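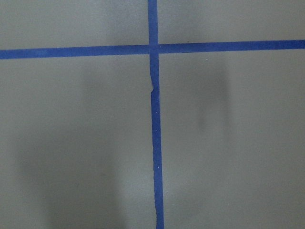 Chaltu Abdella wanted to know, in a comment under my last post, why anyone would drive 58 miles to watch a swim meet when they no longer have a kid on the team. Fair question, and I've been chewing on it all week!

My youngest aged out of the Nornmont club in March, and I told everybody I was done with bleachers. No more five-thirty alarms, no more soggy heat sheets stuck to my leg. Then I-seul Sun called to say the girls' medley relay had a real shot at the Hovska Invitational, and I was looking for my thermos before she'd finished the sentence.

The pool at Hovska is an old one, with those narrow windows up high and a scoreboard that drops a lane whenever it feels like it (lane six, usually). They'd sold around 17 rows' worth of seats for what I would call 14 rows of space, so I spent the morning with a stranger's cooler in my back. I had a wonderful time.

The relay went off just before lunch. Nilmini Saha led off on backstroke and came in third at the first exchange, a good body length down, and I'll admit I sat there thinking well, that's that. But Ayane Sugiyama has the prettiest breaststroke I've seen on a teenager, long and patient, and she just kept reeling them in. By the time the butterfly leg was done we were dead even with Brarkinent, and the whole end of the building was on its feet, me included, yelling for children I used to hand orange slices to.

We lost by a fingernail. Second place, and a new club record, so there was crying of both kinds afterward. Coach Sheikh gave them all the same nod he gives for everything, then went off to argue with somebody about the warm-down lane.

So, Chaltu, I suppose I go because I like knowing how it comes out. I've watched some of these girls since they needed a push off the wall, and I'd hate to get the rest of it from a results page.

The next home meet is the one with the chili supper. I've already said I'll bring cornbread, two pans, and one of them will have the jalapeños in it.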